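A Week of Opening Drawers

December 3, 2021

So my arms are sore, which is a ridiculous thing to say about a week spent moving a robot that doesn't physically exist. But they are! I've been holding two controllers up at chest height since Monday, and my left shoulder would like a word.

Some of you asked what I do all day at Guvis now that I've moved over from the testing side. The short version is that I put on a headset, I become a two-armed robot in a pretend bedroom, and I do small chores over and over so the learning people have something to learn from. This week's chore was the nightstand drawer. Eimear Hayes wants 300 good runs of it before the break, and I'm the one who said "sure, how hard can a drawer be" in the meeting.

Pretty hard, as it happens. With my own hand I'd hook a finger over the front and pull without thinking. With a gripper you have to come in low, get the angle right, close, and then move your whole arm back in a straight line (try it standing up, you'll find your elbow wants to swing out). My first 30 runs were so wobbly that I threw most of them away and started again after lunch.
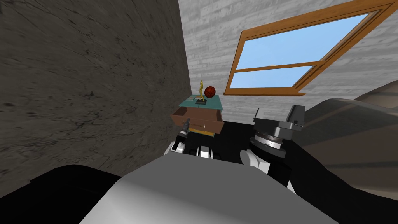
Left gripper at the drawer, right arm staying out of the way.

I've gotten weirdly fond of that room. There's a little gold trophy on the nightstand, with a basketball next to it, and I've decided the kid who lives there is named Kull and peaked in fourth grade. Niamh Keane says I need to get out more.

The best tip I got came from Szymon Pawłowska, who has been doing this since April and makes it look like nothing. He told me to slow down at the start and stop correcting. If you come in crooked, back off and come in again, don't jiggle. Whatever you do with your hands is what the robot is going to copy, so if I fidget, it learns to fidget. I thought he was being fussy until I watched the playback from one of the early practice models, and there it was, hovering and twitching in front of the drawer exactly the way I do when I can't find my keys. Mortifying!

By Thursday I had a rhythm going. Headset on, 3 practice pulls, then a long block with the radio playing, then tea. I also moved my chair out of the way after whacking it with the right controller twice.

Next week is closing the drawer, which Szymon says is easier on the shoulders and worse for the temper. If anybody has a good stretch for the spot right under the shoulder blade, please leave it in the comments.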